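Section 6. Placing Items on the Finished Desk

Complete this section only after the top has been leveled and the return cabinet is fixed to the desk. If the drawer in the return does not run smoothly, go back to Section 5 before loading the top.

Before you start

The protective film on the Pameda top must be removed completely, including under the rounded front edge. Film left on for more than 2 weeks can leave marks that do not wipe off. Clean the surface with a damp cloth and dry it. Do not use scouring powder or solvent.

6.1 Roll the chair into position on the user's side. Raise or lower the seat until the armrests clear the underside of the top. Armrests that strike the edge will dent it.

6.2 Set the desk mat in the middle of the desk, square to the chair. Leave at least 38 mm between the mat and the edge. The front curve is not parallel to the mat, so measure at the narrowest point.

6.3 Put the mouse to one side of the mat, within easy reach of the chair. For left-handed use, reverse the layout in steps 6.3 and 6.5.

6.4 Place boxes and other upright items at a back corner, with the heavier ones nearest the support panel. Printed sheets can lie flat in front of them.

6.5 Keep card stands, small packages and other handouts together on the side of the desk near the return. Visitors can then reach them without leaning over the mat.
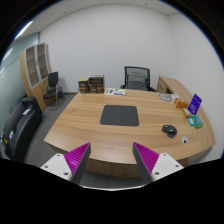
Figure 14. Desk in use, with mat in the middle, small items grouped at the right and glass-fronted bookcase at the left.

NOTE: The mat, chair and bookcase are not included with the desk. The Jornida bookcase is sold separately and has its own instructions.

CAUTION: Do not sit or stand on the curved section. The maximum load for the top is 246 lb, spread evenly. The front edge overhangs the frame and will not carry this load by itself.

6.6 Check that the drawer in the return opens fully with the chair pushed in. If it does not, move the chair — do not shift the desk by pulling on the return. The fasteners joining the two parts are not made for side loads.

6.7 Retighten all Gaete connectors after 6 weeks of use, then once a year. Use the hex key supplied. Hand-tight is enough, and a power driver will strip the inserts.

Stickers and adhesive pads

Adhesive can lift the finish. Peel stickers off slowly, at a low angle, and wipe any residue with warm soapy water. For deeper marks use the Skorport repair wax in the shade closest to your top. Test it first on the underside.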